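Two-arm bench cell, table clearing task
Inspection checklist with comments, after unplanned stop
Cell: Sutter bench, position 2
Arms and controllers: Laseo
Gripper fingers: Fimudent
Safety relay and stop circuit: Sunden
Period: December

Reason for inspection
During run 51 the left arm continued to press on the rim of a plate after the controller had reported the move as finished. The force limit did not trip. The operator used the stop button. The right arm stopped at once; the left arm held its position with the fingers still loaded, and the plate had to be freed by hand. No injury. One plate chipped and taken out of use. The cell was locked off and inspected before any further runs.

Result codes: P = pass, F = fail, C = pass with comment, N = not checked.

1. Stop circuit
1.1 Stop button, front of bench, latches and needs a twist to release. P
1.2 Stop button, rear of bench. P
1.3 Both arms lose drive power on stop. F
Comment: the right arm drops out as it should. The left arm goes to a held stop with drive power still on. The cause was found at the relay: the second channel for the left arm had been bridged during earlier fault finding and the bridge was left in. Bridge removed, channel rewired, test repeated with both buttons. Now P.
1.4 Restart needs a separate action after release of the button. P
1.5 Stop label readable from the operator position. C
Comment: label at the rear is worn. Replace at next service.

2. Force and speed limits
2.1 Speed limit set to 100 mm/s for all shared-table work. P
2.2 Force limit, right arm. P
2.3 Force limit, left arm. F
Comment: limit was set in the task file but not in the controller. The task file value is only read on a cold start, and the cell had been warm started since the last change. Value now entered in both places. The start-up sheet has been changed to ask for a cold start after any change of limits.
2.4 Contact check against the test block, both arms. C
Comment: right arm within limits on every press. Left arm within limits after correction, with one slow reading on the first press. Repeat at next inspection.

3. Grippers
3.1 Finger screws tight, thread lock present. P
3.2 Finger faces clean. C
Comment: dried residue on the inner faces of the right gripper. Wipe between runs when soft food items are used. Residue changes the closing width enough to give a false "held" signal.
3.3 Gripper holds item on loss of power. P
3.4 Gripper can be opened by hand with power off. F
Comment: the release on the left gripper was stiff and could only be worked with a tool. This is why the plate took so long to free. Release stripped, cleaned and refitted. Now P, but the part shows wear and a spare is on order.
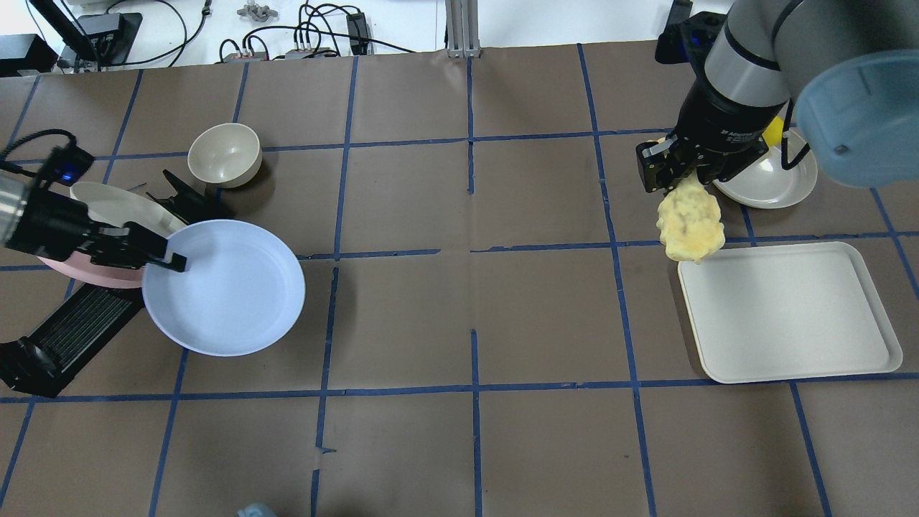 4. Table and working area
4.1 Paper cover flat, no loose edges within reach of either arm. P
4.2 Tape grid matches the taught positions. C
Comment: one line had lifted and been laid again slightly off. Relaid against the steel rule. Taught positions were checked afterwards and did not need to be changed.
4.3 Stacked plates stable before start. C
Comment: a plate set off centre on a stack tips when the rim is pressed. The left arm reads this as free movement and follows it down. Until the approach path is changed, stacks are to be set square and checked by the operator before start.
4.4 Loose parts clear of both arms. F
Comment: small parts were being left on the bench between runs. Cleared. Added to the start-up sheet.

5. Cables
5.1 No cable crosses the shared zone at table height. P
5.2 Slack at the wrist enough for full turn, without catching. C
Comment: right arm acceptable. On the left arm the loop is larger than needed and should be shortened by one clip.
5.3 Connectors seated and locked. P
5.4 Cables behind the bench tied and marked. F
Comment: several are unmarked. The bridge in 1.3 would have been seen sooner if the relay wiring had been marked. To be done before the cell is handed back for normal use.

6. Software and records
6.1 Controller log saved for the fault run. P
Comment: the log shows code 121 (target reached, load present) on the left arm. This code is a notice and does not stop the cell. It has been raised to a fault.
6.2 Clock on both controllers agrees. C
Comment: left controller was behind, which made the two logs hard to compare. Reset.
6.3 Temporary changes to wiring written in the cell book. F
Comment: no entry for the bridge.

7. Release
Cell released for supervised running only, one operator at the stop button for the whole run. Items 2.4 and 5.4 remain open. Full release after both are closed and the contact check has been repeated from a cold start.

Related items
Sunden relay: two-channel test sheet
Laseo controller: list of notices and faults
Fimudent fingers: cleaning and wear limits
Start-up sheet, Sutter bench, current issue
Cell book: how to record a temporary change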